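La société Skirndale commercialise depuis juillet la Stalen, une table élévatrice mobile à niveau constant destinée aux petits entrepôts et aux ateliers de conditionnement. Prix affiché : 2 349 euros hors taxes, chargeur compris. Le fabricant annonce une charge utile de 700 kg et une garantie de quatre ans, et met surtout en avant une baisse de près de 60 % des flexions du dos chez les préparateurs. Ce dernier chiffre mérite qu'on s'y arrête.

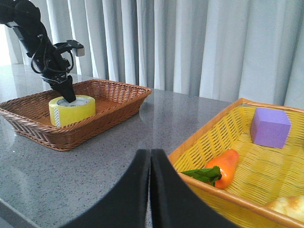
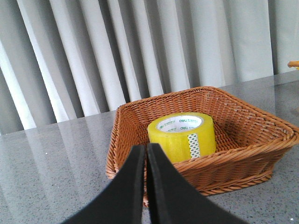
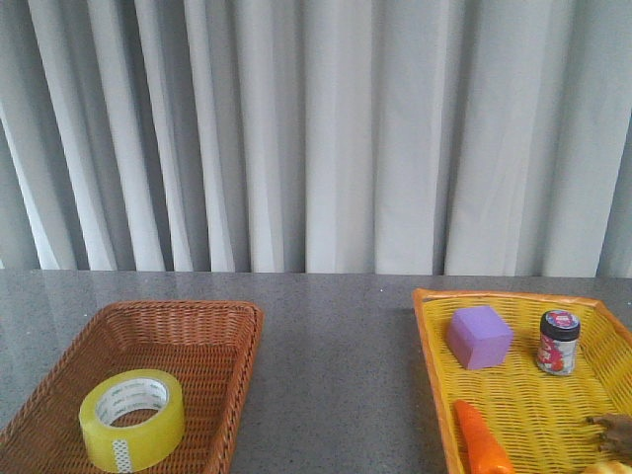
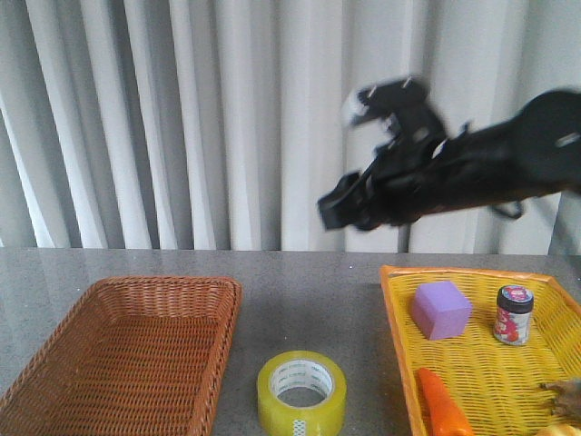

## Une vieille idée, un nouveau prix

Le principe du niveau constant n'a rien de neuf. Le plateau monte à mesure qu'on le décharge et descend à mesure qu'on le charge, de sorte que l'opérateur travaille toujours à peu près à la même hauteur. Les blanchisseries et les imprimeries utilisent depuis longtemps des chariots à fond mobile montés sur ressorts, sans électronique ni batterie. On règle la tension des ressorts pour un type de charge et on n'y touche plus.

La Stalen remplace les ressorts par un vérin électrique et un capteur de poids. Le plateau se règle seul, quel que soit le produit, et l'opérateur peut corriger la hauteur avec une télécommande filaire. L'intérêt est réel pour les sites où l'on manipule des cartons légers le matin et des bidons l'après-midi. Il l'est beaucoup moins pour un atelier qui traite toute l'année le même article, et la brochure commerciale, qui s'adresse indistinctement à « toutes les activités de manutention », n'en dit pas un mot.

Le tarif, lui, est nettement positionné pour séduire. Skirndale vise les entreprises qui n'ont jamais acheté de table électrique et qui se contentent de palettes empilées pour gagner de la hauteur. Il faut pourtant lire les petites lignes. Les 2 349 euros correspondent au plateau nu. Les rebords de retenue, les roues à freinage centralisé et le soufflet de protection qui entoure les ciseaux figurent tous au catalogue des options, et le devis n'est établi que sur demande. Or on voit mal comment exploiter sérieusement une table élévatrice en zone de passage sans protection autour des ciseaux. Interrogé sur ce point, le service commercial répond que la version de base est munie d'un arrêt périphérique sensible et qu'elle est « conforme pour la majorité des usages ». La formule laisse l'acheteur libre de découvrir dans quelle catégorie tombe le sien.

## D'où viennent les 60 % ?

L'argument principal repose sur un essai mené à Plendport, dans les locaux du logisticien Abdel Hamid, spécialisé dans la préparation de commandes pour quincailleries. Skirndale en publie une synthèse de deux pages. Le protocole y tient en un paragraphe : des préparateurs ont vidé des palettes d'abord posées au sol, ensuite posées sur une Stalen, et un dispositif porté à la ceinture a enregistré les inclinaisons du tronc.

La comparaison avec une palette au sol est la plus favorable possible. N'importe quelle table, même à manivelle, aurait fait chuter le nombre de flexions. La vraie question, pour qui hésite entre plusieurs matériels, est de savoir ce qu'apporte la Stalen par rapport à un transpalette à haute levée ou à un chariot à ressorts. L'essai ne l'aborde pas.

La synthèse ne précise pas non plus l'angle à partir duquel un mouvement est considéré comme une flexion, ni la durée des séances, ni le nombre de participants. Elle ne parle que du tronc. Rien sur les épaules, alors qu'un plateau réglé trop haut reporte volontiers l'effort sur les bras, surtout pour les personnes de petite taille. Rien non plus sur les rotations, que provoque n'importe quelle table mal placée par rapport au convoyeur ou au poste d'emballage. Un responsable sécurité qui présenterait ce document à l'appui d'une demande de budget devrait s'attendre à quelques questions.

Nous avons demandé le rapport complet. Skirndale indique qu'il contient des données propres à son client et qu'il n'est pas communicable en l'état. Du côté d'Abdel Hamid, on confirme l'essai et on se dit « plutôt satisfait » du matériel, sans vouloir commenter le pourcentage. L'entreprise a conservé les tables après la période de test. Elle ne souhaite pas indiquer à quelles conditions.

## La charge utile, et ce qu'on en fait

La valeur de 700 kg s'entend pour une charge répartie et centrée, plateau à l'arrêt. La notice, disponible en téléchargement, est plus prudente que la brochure : elle demande de réduire la charge pendant les déplacements et interdit de rouler plateau levé. C'est une consigne classique pour ce genre d'appareil. Elle cadre mal avec la vidéo promotionnelle, où l'on voit la table traverser un quai, chargée, plateau à mi-hauteur.

Il y a aussi la question du sol. La Stalen n'est pas motorisée en translation : la batterie alimente le vérin, et la table se pousse à la main. Sur une dalle lisse et plane, pas de difficulté particulière. Sur un seuil, une grille ou une pente de quai, pousser une table bien chargée demande un effort au démarrage qui peut largement annuler le bénéfice obtenu au déchargement. La notice recommande d'être deux dès que le sol « n'est pas parfaitement horizontal », ce qui concerne beaucoup de bâtiments anciens et pas mal de neufs. Aucune mesure d'effort de poussée n'est fournie. Les fabricants de tracteurs-pousseurs à conducteur accompagnant publient pourtant ce genre de courbes, et un acheteur est en droit d'en attendre autant d'une machine vendue au nom de la prévention.

L'autonomie est exprimée en cycles de levage, sans que la charge soit précisée. Là encore, difficile d'en tirer quelque chose. Un site qui travaille en deux équipes voudra savoir si la table tient jusqu'au soir, ou s'il faut prévoir une seconde batterie, elle aussi en option.

## Quatre ans de garantie, sous réserve

La durée de la garantie est l'élément le plus convaincant du dossier, du moins à première lecture. Beaucoup de tables d'entrée de gamme sont couvertes bien moins longtemps. Les conditions générales réduisent toutefois l'enthousiasme :

- la batterie et le capteur de poids sont exclus au-delà de la première année ;
- les roulettes sont classées parmi les pièces d'usure ;
- la garantie tombe si la visite annuelle n'est pas confiée à un atelier agréé ;
- le transport vers l'atelier reste à la charge du client.

Le capteur est précisément la pièce qui distingue la Stalen d'une table électrique ordinaire. S'il tombe en panne, le plateau reste utilisable à la télécommande, mais l'opérateur perd le réglage automatique pour lequel il a payé. Quant aux ateliers agréés, la liste publiée par Skirndale est courte et presque entièrement regroupée dans la région de Plendport. Une entreprise située loin de là aura intérêt à se faire préciser par écrit qui se déplace, dans quel délai et à quel tarif.

Le fabricant assure que d'autres agréments sont « en cours de signature ». Il ne donne pas d'échéance.

## Ce qu'il faut demander avant de commander

Pour les entreprises tentées, un prêt sur site reste la meilleure façon de trancher. Skirndale dit l'accepter au cas par cas. Il vaut la peine d'insister, et d'utiliser la table avec les charges habituelles, sur le trajet habituel, aux heures où le quai est encombré. Une démonstration dans un hall vide avec des cartons neufs n'apprend pas grand-chose.

Quelques points à faire figurer sur le devis : le prix du soufflet et des freins, le coût de la visite annuelle, le prix et la disponibilité du capteur après la première année, la hauteur minimale du plateau en position basse. Cette dernière valeur décide si l'on peut y déposer une palette avec un simple transpalette manuel ou s'il faut un gerbeur. Elle manque dans la brochure. La notice la donne dans un tableau de dimensions, version par version, et l'écart entre le modèle nu et le modèle à soufflet suffit à changer la réponse.

Il serait bon aussi d'associer les préparateurs au choix. Les tables à niveau constant ont une réputation mitigée dans certains ateliers, où on leur reproche leur lenteur : le plateau met un instant à se stabiliser après chaque prise, et les plus pressés finissent par couper l'automatisme. La vitesse de réaction de la Stalen n'est pas documentée. Le commutateur qui désactive le mode automatique se trouve, lui, en façade, bien accessible.

Une version motorisée en translation serait à l'étude. Skirndale n'a pas souhaité en dire davantage, ni confirmer si les acheteurs actuels pourront faire adapter leur table. Les premières livraisons de la version manuelle sont en cours, et une présentation ouverte aux professionnels est prévue mercredi à 14 heures au dépôt de Plendport, sur inscription.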